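Irnance replica basketball jersey, red, size L
Two bought, worn and washed since November

I wanted a red Bulls jersey for weekend games and for wearing around the house, and I didn't want to pay collector prices. The Irnance one came up in a clearance list at a local shop, Czarnecka, so I bought one and went back for a second a week later. They have been in the regular wash all winter.

The fabric is a light polyester with a bit of shine to it. It breathes well enough indoors. It is also slippery, and that matters more in the laundry than on the court. A cotton T-shirt stays where you put it. This slides off the pile, and a sleeveless cut with big armholes gives you very little to line up when you fold it.

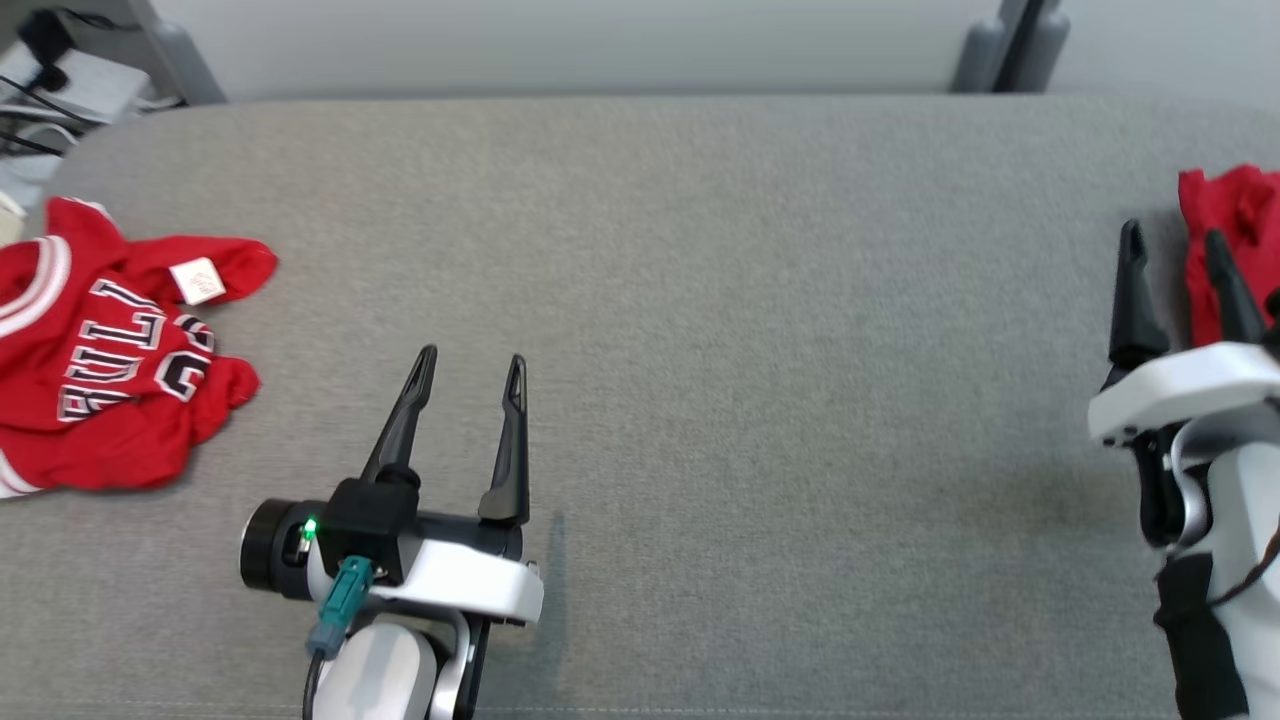 Lettering is the part I expected to fail. The team name is big white block type outlined in black, and mine has no cracks or lifted corners after 18 washes, all cold, inside out, hung to dry. The print is stiffer than the cloth around it, so if you leave the jersey in a heap it creases right next to the letters. A warm iron from the inside takes most of that out. Keep the iron off the print itself.

Trim is a mixed story. The striped bands look good and have held their shape, but the white picks up pink if you wash it with anything darker. I learned this on the first jersey and was more careful with the second.

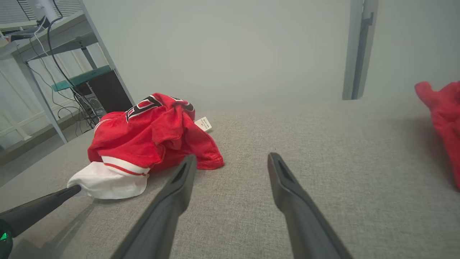

Gaurav Bansal
Contributing reviewer, clothing and laundry

The care label is small, white and printed in very fine type. It is sewn into a seam and tends to stick out when the jersey is lying down. I can feel it when I wear the shirt without something under it. I cut one off and left the other on, and the one without is more comfortable.

For folding, I use a flat cushion — a bed is too soft. Lay the jersey face down, smooth the lettering with your palm, bring both sides in to the width of the print, then fold up from the hem in two steps. Rolling works too, but the bands come out wavy.

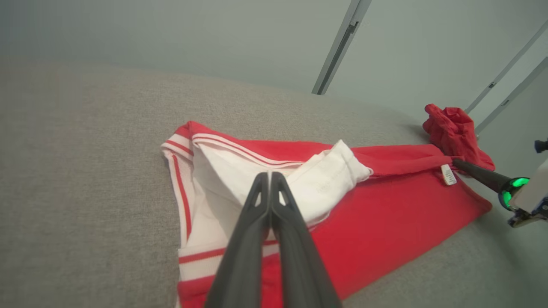 Sizing runs long. I am almost 6 feet tall and the hem sits well below my hips. Salvador Aguiar, who edits this section, tried the same size and would have gone down one.

I would buy it again at the clearance price. At full price I would look for one with a printed neck label and softer lettering.

Reviewed 2018-03-16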